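Equipment planning for kitchen manipulation robots

Equipment planning for kitchen manipulation robots is the process by which a laboratory or firm decides what to buy, and in what order, before a robot arm is put to work on household cooking tasks. It covers the arm and gripper, the cameras, the counter and appliances, and the supplies used up in daily running.

Budget categories

Plans usually separate capital items from consumables. The Skindon planning guide, edited by Young-sook Pyo, places arms, mounts and computers in the first group and finger coverings, food and dishes in the second.
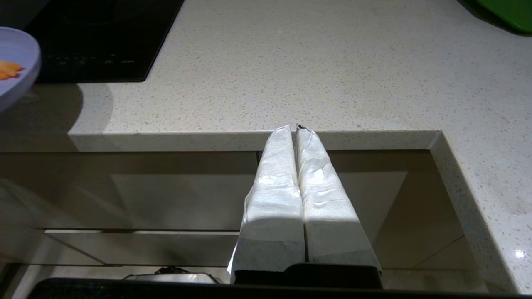 Consumables are often underestimated. In the Amness kitchen project, 30 percent of the first-year budget was set aside for them, and the share was raised to 40 percent after the February review.

Appliances and site

Household appliances are generally bought at retail. A microwave oven with a side-hinged door needs clear counter space for the door to swing and for the arm to reach it. Cable length, outlet position and the load on each circuit are settled before the arm is ordered. 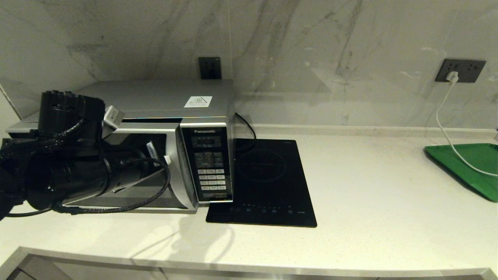
This page was last edited in February, at 4:12 p.m.

Seung-woo Sung and Eun-ji Lim recommend that appliances be bought in pairs, so that a replacement of the same model is on hand when a door or control panel fails.

Grippers and coverings

Finger coverings may be bought ready-made or cut from ordinary wrapping material. The Honholm laboratory recorded 887 covering changes in its first year of operation, and now lists coverings as a separate budget line. 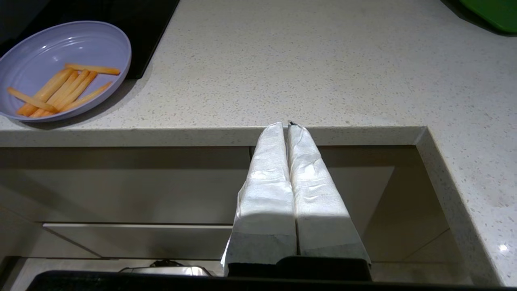

Spare fingers are normally ordered with the gripper, as later orders may carry a separate shipping charge. Honholm keeps its spares under part list 343.
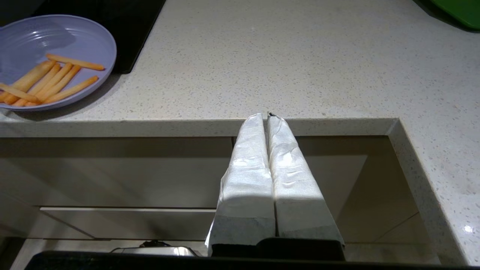 Covered gripper fingers at a kitchen counter, with fries on a lavender plate.

See also

Bae method (cost estimation)
Robot end effector
Laboratory procurement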